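9/2/26, Menon workshop, dye bench

Tea on wool, second go. The January batch dried to the colour of a Band-Aid and I've been sulking about it ever since, so this time I wrote things down as I went instead of trusting my memory (which had me convinced I'd used twice the tea I did).

Yarn is the undyed Firen two-ply, 198 g dry, wound into loose skeins with figure-eight ties in cotton. Ties in four spots per skein now! Three wasn't enough and I spent an entire evening picking apart a bird's nest. Scoured first in hot water with a bit of the plain dish soap, then left to cool in the pot overnight. The rinse water came out yellower than I expected from yarn sold as clean. Must ask the shop in Drirkness if they changed mills.

Dye bath is cheap black tea, the loose kind from the bulk bin. Steeped hard, strained through an old pillowcase, squeezed until my wrists hurt. Skeins went in wet and I brought the pot up slowly on the Dramanier hot plate. Its dial is still a liar. I set it by the thermometer and held at 90 for 37 minutes, then switched off and let everything sit with the lid on. I keep wanting to stir and I keep having to sit on my hands, as the last lot felted a little along one side and I'm fairly sure that was me and my spoon.

Colour coming out of the pot was a warm toasty brown, much deeper than January. Dries lighter, of course. I'd guess one full step.
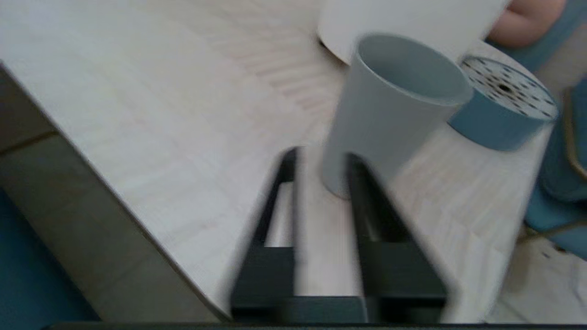 Why no alum? came the question from across the bench, and was I planning to skip it on the next one too, seeing as the last unmordanted brown went blotchy after a month on the windowsill. Fair point. My thinking was that tea has plenty of tannin and ought to grab wool without help, but "ought to" isn't a test. So next round gets split: half with alum, half without, same pot, and a strip of each goes on the sill with foil over one end.

Now the iron. I pulled two of the skeins and gave them a dip in a weak iron bath, and this is the part I was excited about. It goes grey so fast. You put in brown wool and it's slate before you've found your gloves.
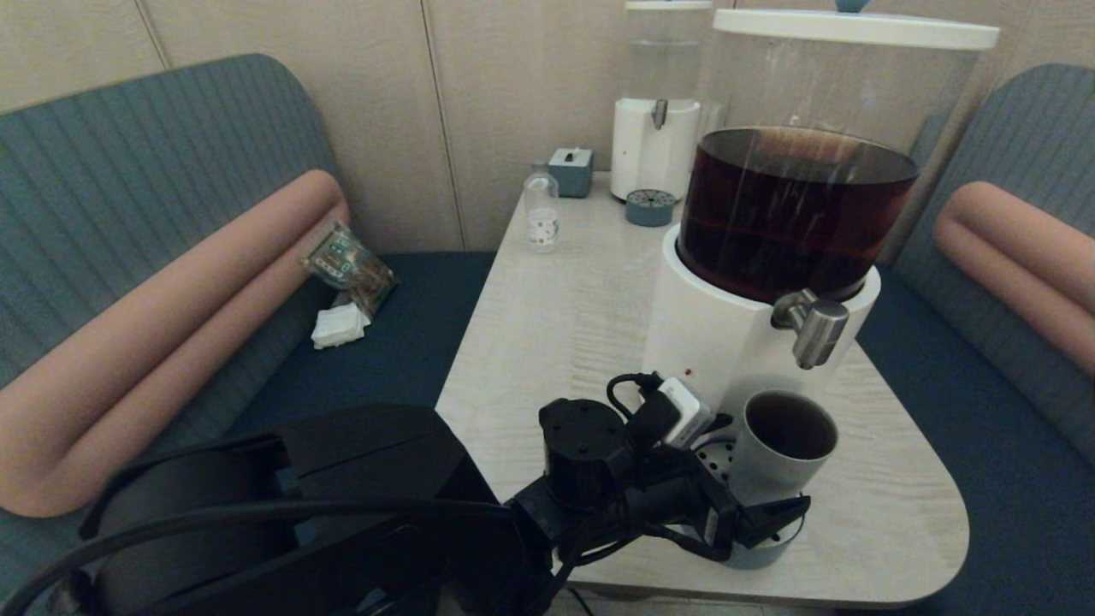 The trouble is that iron makes the yarn feel harsh, and I overdid it on the first skein. It has that squeaky, draggy feel between the fingers, a bit like old rope. Second skein got a much shorter dip and a good long rinse, and it's lovely, sort of a wet-driftwood colour with a bit of brown still showing in the plies. I'd knit a whole sweater out of that one.

Also overdyed 11 g of leftover singles in the exhausted bath just to see. Pale biscuit. Not thrilling, but it would make a nice stripe next to the driftwood.
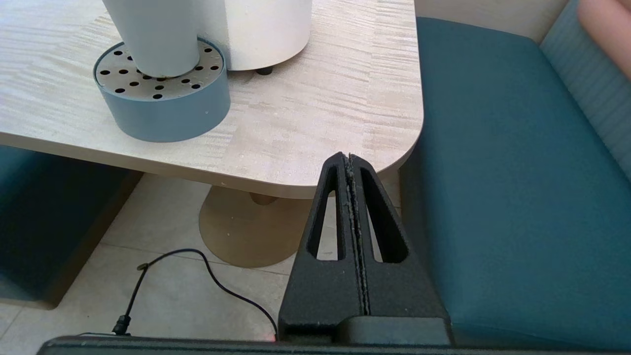 Table corner, Menon.

Still to do:

- wash the harsh skein again with a splash of conditioner, see if it softens
- label the iron pot properly, the masking tape fell off AGAIN and it must not go near the alum
- wet and dry rub test on white cotton for all of them
- buy more tea
- recheck the thermometer in boiling water

Skeins are hanging on the back rail. Please leave them there until they're dry all the way through, and don't weight them, I want to see what the twist does on its own.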